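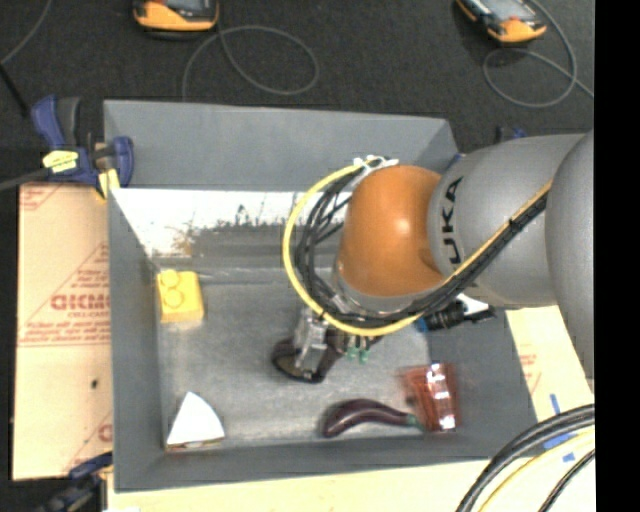 Sloping walls cost you floor, Treasa Mac Giolla wrote back on the draft, and you never say how much, so anyone sizing a rack from the rim will order the wrong bin.

She is right. The figure is now on slide 4. Say so early, then go to the title.

Mixed bins: floor area, slope, and odd shapes
Inger Steinarsdóttir, Curwood
Speaker notes, second version

SLIDE 1. Scope

Open bins holding unlike items. No lids, no inserts, no stacking inside the bin. Items range from something you could close a hand over to something the size of a large vegetable. Everything rests on the floor of the bin or against a wall.

Out of scope: bulk bins of identical parts. Those are well covered elsewhere, and the rules don't carry over. With identical parts you care about fill level. With mixed items you care about contact, meaning which item touches what, and where.

Leave the opening picture up while people find seats. Point to the walls first. They slope inward to a scuffed metallic-gray floor. Then the block near the far left corner, the white wedge in the near left, the eggplant toward the near right. Those are the shapes for most of the talk: flat-sided, tapered, curved.

SLIDE 2. The store at Curwood

The mixed store holds 743 item records. An item record in Ovidau is a shape, a largest dimension, a weight and a bin address. Color is recorded as free text and is not used for anything in this talk.

We moved from shelves to open bins in March. Shelves gave better visibility from the front and worse access to the back row. Bins gave equal access to the whole floor and poor visibility of small items close to the near wall. Most of the complaints after the move were about that near wall.

Mention that the move was done bay by bay. Do not go into the rack order. It takes ten minutes and there are always questions about the uprights.

SLIDE 3. Terms

Rim: the top opening. Catalogs quote this one.
Floor: the flat area at the bottom. Smaller than the rim in any bin with sloping walls.
Wall foot: the line where wall meets floor.
Corner: where two wall feet meet.
Clear distance: the shortest gap between two items, measured at the floor.

Read these out. At the last internal session half the room was using "base" for the floor and the other half was using it for the outside footprint, and we lost the first discussion to it.

SLIDE 4. Rim against floor (revised after Treasa's comment)

The Sandhu bin we standardized on has walls that come in 3 inches from rim to floor on every side. Take 6 inches off the length and 6 off the width before you calculate anything. The loss matters most in the small size, where the 6 inches is a large share of the width.

Slope has two benefits. Empty bins nest. Rounded items that reach a wall tend to come back toward the floor and stay in view.

The drawback is at the wall foot. A flat-sided item pushed hard against a sloping wall touches it at the bottom edge only, and the gap widens going up. A shallow item under that gap can sit there quite comfortably and be missed from a low viewing angle.

Pause here for questions on measurement. If someone asks about straight-walled bins: we tried them, they did not nest, and the storage of empties used a full bay.

SLIDE 5. Flat-sided items

Toy building blocks, boxes, cartons, cut timber.

These stay where they are put. Place them first and use the corners. Keep the longest flat side parallel to the nearer wall foot. If there are studs or other raised features on one face, note the face in the record, as an item resting on its studs is less stable and takes a different height.

Block sets are stored loose at Curwood, one block to a bin position. Bagging was tested. Bags slump, they cover their neighbors, and the label ends up underneath.

SLIDE 6. Tapered items

Wedges, cones, anything with a pointed top or a thin end.

Two separate problems. The first is rest position. A wedge has several stable faces and people disagree about which one is the bottom. Choose the largest flat face and record it. The second is that a thin end slides beneath other things. Place the thin end toward a wall or toward open floor, never toward another item.

We had a disagreement on curved wedges, where one side is flat and the other bowed. Current practice is to treat them as tapered, and to treat the bowed side as if it were round for purposes of clear distance.

SLIDE 7. Curved items

Eggplants, bananas, gourds, spoons with deep bowls.

An eggplant is a good test piece. One end is thick, the other narrows to a stem, and the body can be arched along its length. Lying on its side, it will roll in an arc about the narrow end. The thick end travels farther. Leave clear distance at the thick end and very little at the stem.

Do not stand a curved item against a wall to save floor. It comes down when the bin is moved.

Produce and hard goods share a bin at Curwood only for same-day picks. Overnight storage is separate. Someone will ask about this. The answer is moisture under the item and marks on the bin floor.

SLIDE 8. Edges first

Rule in use since the move: fill corners and wall feet, keep the middle of the floor for last.

Treasa argued for the opposite in her comments. Her case is that a centered item can be reached from any side, and that corners collect dust and small debris. Both points stand. Against that, a central item divides the floor into narrow strips, and the next large item has nowhere to go. Edge placement keeps one usable area.

Show the opening picture again if there is time. The items are around the edges of the floor. Ask the room where they would put a dinner plate.

SLIDE 9. Trial

We ran 2,000 placements over the full range of item records. Each placement was logged in Ovidau with bin size, item shape and whether the item had shifted when the bin reached the end of the bay.

Findings to read out:

Flat-sided items shifted least, in every bin size.
Curved items shifted most, and nearly always toward the end where the bin was pulled.
Tapered items shifted seldom, but when they did they ended up under something.
Worn floors held items slightly better than new ones. We did not set out to measure this and the comparison is weak. Old bins were also in the lower bays, where the pull is shorter.

Do not present the last point as a recommendation. It was quoted back to me afterward as advice to sand the bins.

SLIDE 10. Clear distance

Working value is the thickness of a gloved finger on each side of the item. We tried specifying it in fractions of an inch and people guessed. The finger is repeatable enough for hand placement.

Where two curved items are neighbors, double it. Where a flat item faces a wall foot, it can be zero.

Maximum load for the large bin is 12 items regardless of size. Past that, search time goes up faster than the space saved would justify, even with very small items.

SLIDE 11. Labels

Urkex labels go on the outside of the near wall, upper half, left side. The slope tips the label face slightly downward, so on low shelves it is hard to read when standing. For the lowest bay we moved the label to the rim.

Nothing is labeled inside the bin. Adhesive residue on the floor catches light items, and it does not clean off with water.

SLIDE 12. Open points

Very flat items, such as lids and plates, which lie close to the floor and are hard to get an edge under.
Items that change shape, such as cloth and rope. The records have no useful entry for largest dimension here.
Dark items in poorly lit bays. A purple eggplant close to a wall foot in shadow is easily passed over. Gray floors help some, and better lighting over the lower bays has been requested.

If running short, skip slides 10 and 11 and come straight here.

HANDOUT

One side of paper: the terms from slide 3, the rim-to-floor deduction from slide 4, and the placement order (flat-sided, tapered, curved). Copies are on the table by the door. The trial log can be exported from Ovidau on request; ask for the version with bay numbers included.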